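Games Night at Home: Your Questions

23 comments | 41 shares

We love a games night, and we love the kit that goes with it nearly as much. These are the things readers ask us most at Okska, with the answers we give our own friends.

What should I keep my chips and dice in?

A hard case with foam in the lid, every time! Biscuit tins are fine until you drop one. With a proper case you can stand it open on the table, everyone can see what's there, and when you shut it the foam presses down and stops things rattling about.

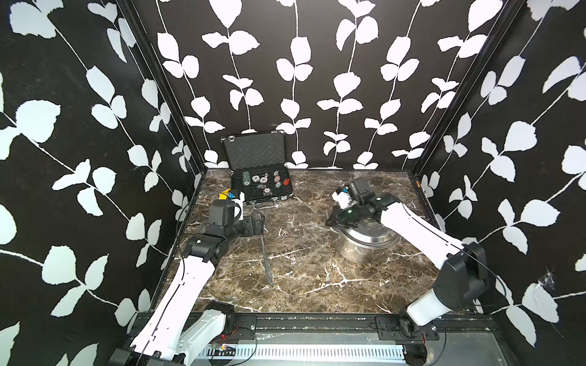
Leafy walls and a marbled top, with the case open.

How many chips do I need?

Fewer than you'd think. For 2 players, 50 chips is a good evening's worth. We have a box of 288 from the Purnham shop and I don't believe we have ever used them all, but I do enjoy having them (they make a lovely noise).

Do the chips have to match?

Not at all. Green edges, red and white stripes, black and white patterns, put them all in together. Agree what each one is worth before you start and write it on a bit of card. Odd chips from charity shops are some of my favourites, and a plain set looks much jollier with a few strangers in it.
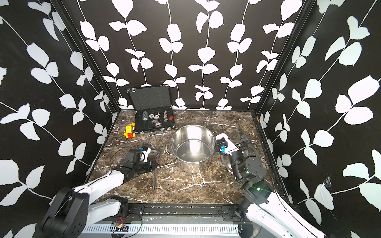

If a colour runs short, use dice to stand in for it. White dice with black pips are the easiest to read from the far side of a table, especially once the lamps are on.

Can children join in?

Yes please! Small ones like being banker, and they like choosing a toy to be the dealer marker. Anything chunky and bright will do. Keep chips and dice well away from babies, who will put them straight in their mouths.

What do you feed everyone?

One big pot of something. Chilli, dhal, or a thick bean soup that can sit on a low heat while you play. I used to do fiddly nibbles and ended up missing half the game, plus the cards got greasy. A tall stainless steel stockpot with two handles is the thing to have, and it will see you through jam season as well.

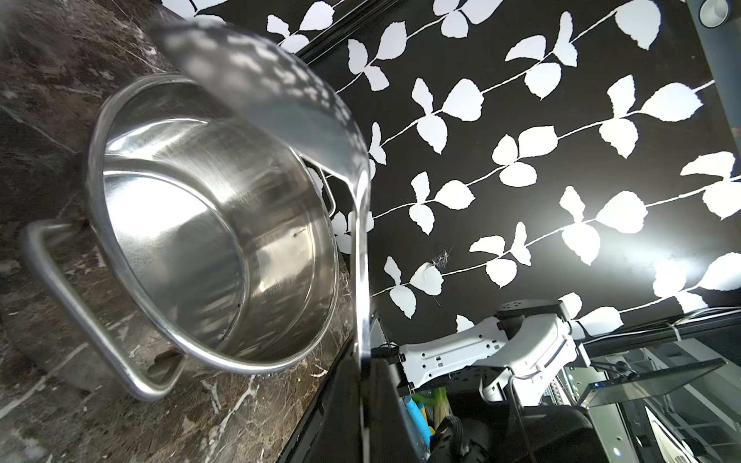 A slotted spoon is handy if you're doing dumplings or pasta, and a ladle for everything else. Let the pot stand for 30 minutes with the lid on before serving and the flavour really comes together. Bowls on laps, please, and no soup near the chips.

How do I clean chips?

A barely damp cloth, one at a time, then dry them on a tea towel. Never soak them if they have paper labels. For the foam, a soft brush or the hoover on its gentlest setting.

Where can I find your scoring sheets?

They're on the Ekpo page under Printables. The Comix sheets are there too, with bigger boxes for people with big handwriting like mine.

Last updated Tuesday, September 13, 2022

Contact us | © 2022 Okska | Back to top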